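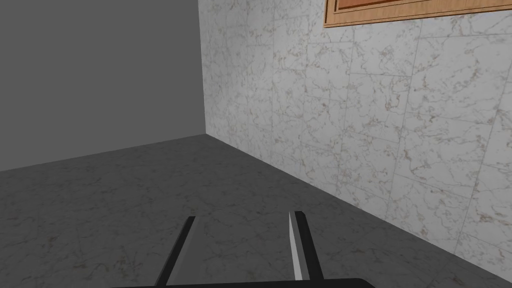
Heather MacLeish asked whether the group was any closer to a machine that could be left to do a floor on its own, as she had read the papers sent out beforehand and could not find a plain yes or no in them. She wished her question to be recorded before the reports were taken.

The Chair agreed that it should stand as the first item.

Tiltolbridge Household Automation Working Group
Minutes of the meeting held in the Cruickshank Room, 2.15 p.m.

1. Apologies and minutes
Apologies were received from the Barnell representative. The minutes of the previous meeting were approved, subject to one correction: under item 5, "wiping" should read "sweeping".

2. Domestic chores: report on Seveo
The technical lead reported on the simulated trials of the Seveo arm. The chores attempted were picking up dropped items, wiping a low surface and folding a hand towel. Each was run 60 times. Picking up was completed in 50 runs. Folding was completed in 20, and the lead did not think the figure would improve much without a change to the way the arm judges the edge of the cloth.

Members discussed the simulated rooms. It was noted that a bare corner with a marble floor and a tiled wall was useful for checking reach and approach, but said little about a lived-in house. The lead accepted this and said that furniture, rugs and cables would be added in stages. One member asked for a threshold strip between rooms to be included, having raised it at two earlier meetings.

Heather MacLeish asked what the arm did after a failed grasp. The lead replied that it tried again from the same position, and after a third attempt it stopped and waited for a person. Ms MacLeish considered that a householder would find this tiresome. The point was noted.

3. Shop-floor chores: Barnell stockroom
A written report was taken as read. The stockroom unit had been asked to return light boxed goods to marked shelves during closing hours. It managed the task where boxes were of one size. Mixed sizes still had to be sorted by staff first, and the store manager had written that the sorting took longer than putting the boxes away by hand.

Members were divided on whether this counted as a chore done by a machine. The Chair ruled that the report should describe it as "assisted" until the sorting was no longer needed.

4. Wording of the public statement
The draft stated that household machines were "ready for everyday use". After discussion this was struck out. It was agreed to say that single, repeated chores could be done under supervision, and that a full room could not. Ms MacLeish said that this answered her question.

5. Actions
Technical lead: repeat the folding runs with a stiffer cloth and circulate results.
Technical lead: add the threshold strip to the simulated rooms.
Chair: write to Barnell for staff timings on sorting.
Secretary: circulate the revised statement.

6. Any other business
The charge for the Cruickshank Room is to rise in December. The Secretary will ask about the smaller room upstairs.

The meeting closed after 90 minutes.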